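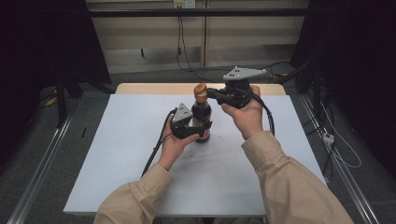

Soy sauce bottle

A soy sauce bottle is the container in which soy sauce is sold, stored and, in many homes, brought straight to the table. It is one of the most familiar objects in kitchens across East and Southeast Asia, and it has become nearly as common in the rest of the world. The typical retail bottle is tall, dark and round in section, with a sloping shoulder, a short neck and a screw cap. Within that simple outline there is a surprising amount of variety, and cooks who use the sauce every day often have strong feelings about how a good bottle should pour.

Shape and parts

Most bottles can be described in five parts: base, body, shoulder, neck and closure. The body carries the label and is usually a straight cylinder, though square and slightly waisted bodies are also made. A straight body packs well in cartons and gives the label a smooth surface to sit on.

The shoulder is where bottle makers have the most fun. A high, rounded shoulder holds more sauce for the same height and gives a soft glugging pour when the bottle is full. A long, sloping shoulder feeds the liquid into the neck more gently and is easier to control. Some table bottles have no real shoulder at all and narrow steadily from the base to the lip, like a teardrop.

Necks on retail bottles are narrow compared with the body. The cook wants a thin stream or a few drops, and a narrow opening also leaves less of the surface open to the air. Just under the lip there is often a raised ring, which helps support a tamper band and gives the fingers something to stop against.

Glass, plastic and color

Glass is the traditional material for small and medium bottles. It does not take on the smell of the sauce, it is heavy enough to stand firmly on a crowded counter, and it can be washed and used again for years. Plastic bottles are lighter and do not shatter, and they dominate the larger sizes used by restaurants and big families. Many households buy plastic and pour into glass.

A full soy sauce bottle looks almost black, even when the glass itself is clear or only lightly tinted. The sauce is a deep reddish brown, and only a thin layer lets much light through. Tilt a nearly empty clear bottle toward a window and the color is wonderful — somewhere between strong tea and garnet. Amber and brown glass are also used, and they give the contents some shelter from light, although soy sauce is better known for darkening through contact with air and warmth.

Labels

The label on a soy sauce bottle has to do a lot of work in a small space. Red, yellow and gold are favorite colors on Chinese bottles, where they stand out well against the dark glass and carry a cheerful, festive feeling. The product name is often set in large brush-style characters, with the brand in a smaller badge nearby.
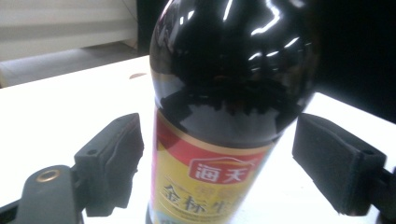

Learning a few characters makes shopping much easier. Two of the most useful terms are 生抽 (shēngchōu), light soy sauce, and 老抽 (lǎochōu), dark soy sauce. Light soy sauce is thinner and saltier and is used for seasoning, dipping and marinating. Dark soy sauce is thicker, often a little sweet, and is added mainly for its rich color in braised dishes. The two can come in bottles of exactly the same shape, so the label is the thing to check before pouring!

"Light" in this sense refers to color and body. A light soy sauce is not low in salt, and bottles of reduced-salt sauce are labeled separately. Other wording may give the grade, the brewing method or a suggested use, such as steamed fish or cold dishes. Japanese bottles follow their own system, with koikuchi for the standard dark style, usukuchi for a paler and saltier one, and tamari for a thick sauce made with little or no wheat.

Caps and pourers

The screw cap is the standard closure. Caps come in many colors, and some makers use a different color for each sauce in a range. Beneath the cap there is often a plastic insert with a small opening, which slows the flow. In some designs the insert is sealed by a pull ring that has to be removed on first use. Pull it slowly and keep the bottle upright, as a sudden tug can flick sauce across a shirt.

Flip-top caps are popular for everyday cooking, where one hand is already busy with a spoon. Their weak point is the hinge, which collects dried sauce and eventually stops closing properly. A wipe with a damp cloth after cooking keeps both types working well.

Drips are the great test of any pourer. A sharp lip cuts the stream cleanly, while a thick, rounded one lets the last drop run down the outside and under the label. Two-hole table dispensers handle this neatly: air enters through one hole while sauce leaves through the other, and covering the air hole with a fingertip slows or stops the flow.

The Grorkberg pattern

Among collectors of kitchen glass, the name Grorkberg is attached to a stout, round-shouldered bottle with a ground glass stopper and a shallow thumb rest pressed into the neck. It was made for restaurant tables and is charming to hold, with a low center of gravity that makes it hard to knock over. The mold was later taken up by Cordeiro, which replaced the stopper with a threaded cap and added a band of fine ribs above the label area. Ribbed examples are easier to find. Unribbed ones with their original stopper are much loved, even with a chip or two.

The Ukis collection of household bottles holds 2,194 pieces, of which 105 were made for soy sauce. They include miniature lunchbox bottles, tall shop bottles with embossed shoulders and a lovely group of hand-painted table dispensers. The catalog arranges them by closure, a sensible choice, as caps and stoppers are often easier to tell apart than the glass below them. The Ondumix handbook, used by many of the same collectors, sorts bottles by shoulder profile and gives drawings for 60 of them.

Storage

An unopened bottle keeps well in a cool, dark cupboard. Once opened, the sauce slowly loses aroma and darkens. It remains salty and usable for a good while, but the fresh, slightly fruity smell fades first. Refrigeration slows the change and is a good idea for anyone who uses the sauce only now and then. A smaller bottle is often the better buy for the same reason.

The spot beside the stove is convenient and also the warmest in the kitchen. A tray or saucer under the bottle catches drips and makes it simple to move several bottles at once when wiping the counter. Cooks who keep light and dark sauces together sometimes tie a thread or slip a rubber band around the neck of one, a handy trick when reaching for a bottle without looking.

Cleaning and reuse

Empty glass bottles are very useful for homemade chili oil, vinegar and dipping sauces. Rinse with lukewarm water first, then fill with warm, soapy water and leave it to soak. A spoonful of uncooked rice, shaken with a little water, scrubs the inside of the shoulder where a brush cannot reach. The insert should be lifted out and washed separately. Let the bottle drain upside down until it is completely dry before refilling.

Paper labels usually slide off after a long soak in warm water. Plastic film labels peel best when dry, and any glue left behind can be loosened with cooking oil and then washed away. Many people leave the label on, of course, especially a bright one with gold edges, and simply write the new contents on a piece of tape across the shoulder.

See also

Cruet
Condiment
Dark soy sauce
Light soy sauce
Screw cap
Vinegar bottle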